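The woman who wrote the house rules for the robot bench at Avomton's Driminbridge workshop laughs when I ask how many there are. "Seven – and I fought to keep it at seven," she says, pouring us both more coffee. The first draft ran to nearly 50, and bless them, people simply stopped reading.

Her favorite is the plainest one: hands stay off the table while the arm is moving.
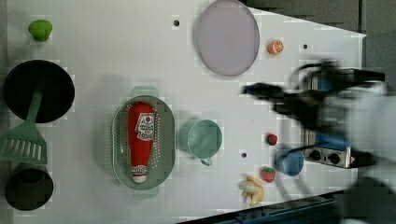
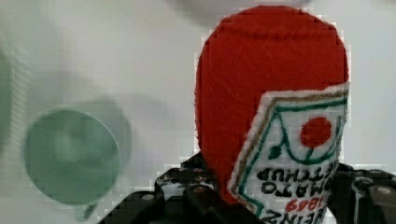 "Soft things make people careless," she goes on. "You see felt and toys and you forget there's a motor in there, you know?" Rule four says that every grip gets logged, the clumsy ones too, and the log stood at 3,186 entries when I visited. She'd like the Workum site to take up the same sheet in September, though she won't push. "They'll want to change the wording, and that's fine – as long as they keep rule one."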